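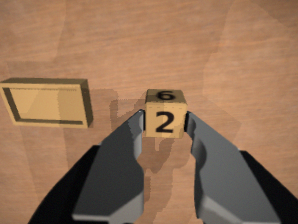
4.3 Running the first pick in Zivico Sim

1. Open the Bollbridge project and load the "cube and tray" task.
2. Set the view to Wrist. Both fingers must show at the bottom of the view.
3. Set the episode count to 75. The default is 2,000, which ties up the license for hours.
4. Press Start. The arm lowers over the cube and closes.

Note: The seed is 683 unless you change it. Write it down with your results.

Caution: Do not send a simulated grip force to a real gripper. Run the calibration in section 5 first.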